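Hedine Regional Assembly passes interim budget to keep services open

The Hedine Regional Assembly has approved an interim budget which will allow public offices, schools and bus services to go on running until the end of June. The measure passed its final reading shortly before midnight, after five hours of debate.

Without the vote, the Assembly's power to spend would have lapsed at the close of April, and around 3,000 staff would have been placed on unpaid leave.
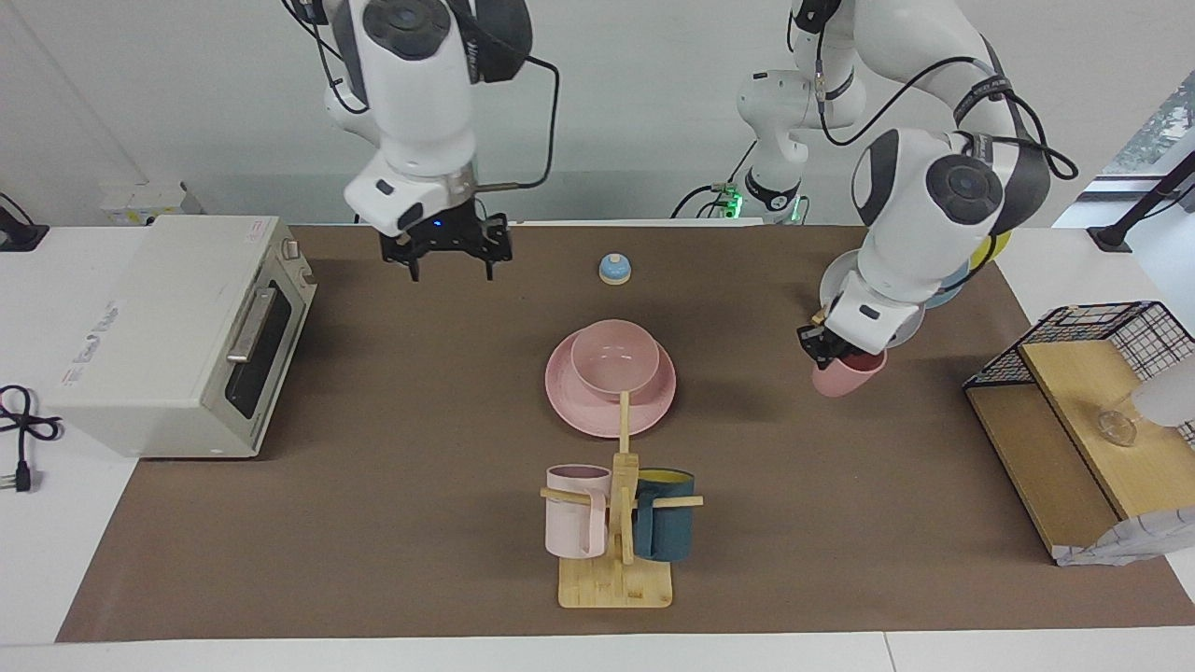 The interim budget holds spending by all departments at last year's level. It also provides a separate grant to the town of Belkadi, where 1,489 households are still waiting for repairs to homes damaged in the winter floods. Payments will be made through the Tritier district office, and households that have already applied need not do so again.

Members rejected an amendment that would have delayed work on the Cesanlow bridge. A second amendment, on school meal charges, was withdrawn before the vote.
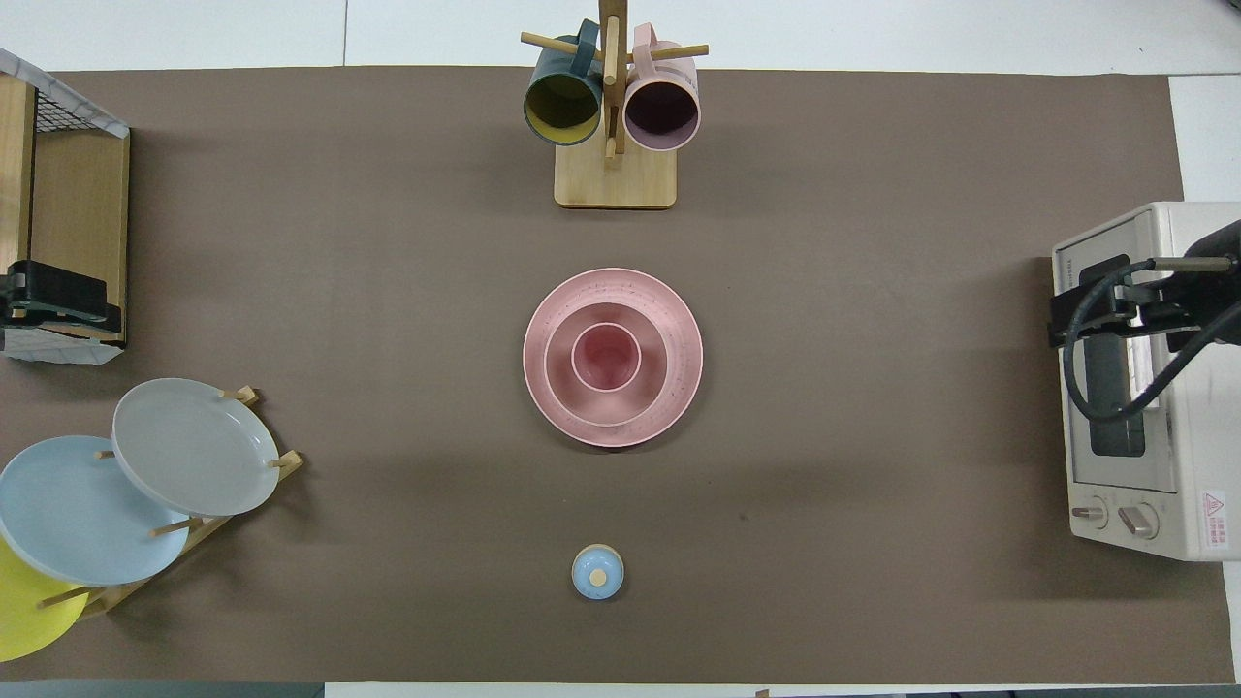

Two mugs on a wooden mug tree.

Talks on the full budget will resume in May. The text of the measure may be read at the Assembly's public counter in Hedine, which is open until 6 p.m.

Issued by the Press Office, Hedine Regional Assembly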